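Chapter 6
Who Moved the Colander? Storage and the Household

Every household owns more than it uses and can find less than it owns. Economists call this a stock problem. Families use other words.
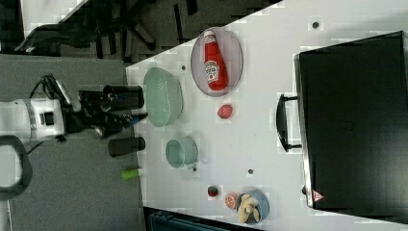

6.1 The Dirari Survey

In March, residents of Dirari listed 2,757 kitchen items. Around 20 were in daily use. 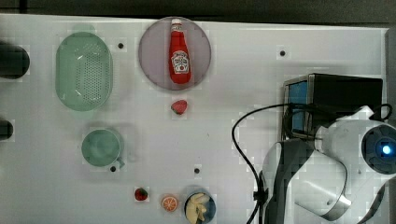
KEY TERMS
Idle stock: goods kept for guests who never come. 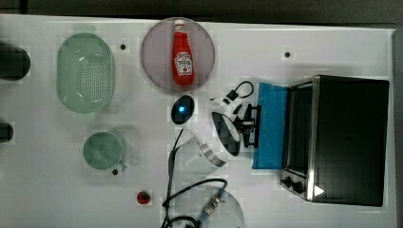 Pumwood households fared no better, though they had nicer shelves.
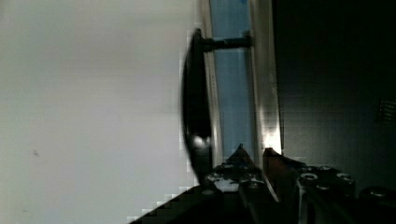
Section 6.2 takes up the garage.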